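Podham students take bin picking project to Pollock round

Aug 30, 2019

The student automation club at Podham has been entered for the Pollock picking challenge, which asks teams to clear mixed household objects from a bin with no operator input. The round takes place in February at Ditlow, where each team is given two runs.

The club started on the project with a list of 70 objects and has since widened it to 117. Items are tipped into the metal bin in no set order, and the arm must choose one, grip it, lift it clear and place it in a tray. A pick that moves two objects at once is scored as a miss.

Work over the summer went mainly into the control software, which the members wrote themselves on top of a planning package from Vivunen. The first version looked for the highest point in the bin and went straight down on it. That suited boxes and bottles but did badly with brushes and anything see-through, as the depth readings were poor on clear plastic. The current version compares several grip angles for each object and drops any that would bring the wrist too close to a bin wall.

In the last full set of tests the club logged 387 attempts, of which 156 were counted as clean picks. Most of the misses came from thin objects lying flat on the floor of the bin. Cable routing also cost time, as the wrist could not turn fully in one direction without pulling on the bundle, and a limit was added in software.

Roswitha Tanner runs the club, which meets in the ground floor workshop. Test logs and the grip planning code will be shared with the other teams after the round. New members can join at the start of term and need no earlier experience of robots, though some programming is useful.

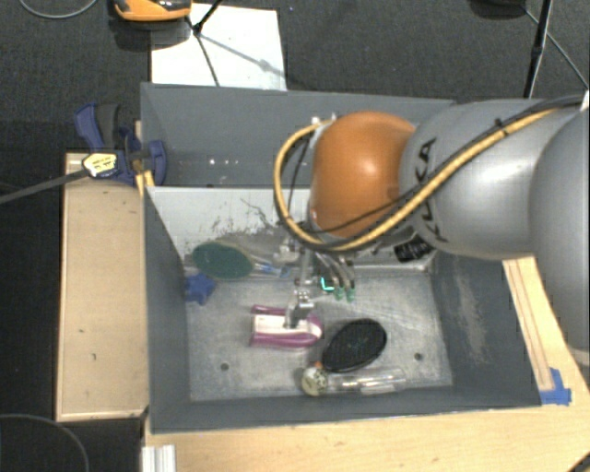
Roswitha Tanner said the next job was flat objects, and that the club would keep the wrist limit in place until the February round was over.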